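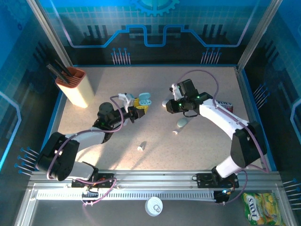

The two-arm cell at Stisa, with small parts on the table.

About Stisa

3 min read

Stisa helps small companies to plan and buy equipment for automation. We do not sell robots and we do not take commission from those who sell them. Our clients pay us for a plan, a budget and a second opinion, and after that the decision is theirs.

The company was started by Salvador Aguiar and Adel Hegazy. Before this, Salvador was a buyer for a packaging plant, and Adel was maintaining the machines which other people had bought. They met over a purchase order that had a good price for the arm and no line at all for the cables, the mounting or the training. The plant paid for these things later, from three different budgets. Much of our method comes from that order.

We keep a working cell in our own office: two arms on one aluminum rail, a table with walls on three sides, and small everyday things to pick up. Clients are welcome to bring their own parts. It is easier to talk about grippers when the part is lying on the table, and some clients change their list of requirements in the same afternoon.

34 shares
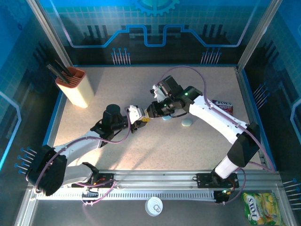 HOW WE WORK

A planning project with us takes 14 working days. In the first week we visit your site, measure the floor space and ask your operators which tasks they would like to give away. In the remaining days we write the budget.

Our budget sheet has 31 lines. The robot is only one of them. The others include the rail or frame, the cable channels, spare gripper fingers, power, safety review, operator hours for teaching, and the time when the cell is standing still. We fill in every line, also when the number is zero, so that your finance department can see it was considered.

One question comes in almost every first meeting: one arm or two? Two arms can bring their grippers together over the same small part, and for some assembly work this is necessary. They also need more mounting, more cable and more careful programming. We price both versions and put them side by side.

Our clients are mostly workshops with fewer than 400 employees. For Flevby we made a plan for the packing area which was divided over 2 budget years. For Flaken we advised to wait, and they bought a better conveyor instead. We were paid the same for both projects.

Salvador answers questions about budgets and supplier offers. Adel takes the technical ones, and he prefers to receive a drawing or a sample part before the call. Visits to the cell are by appointment, and the next free places are in May.

2 comments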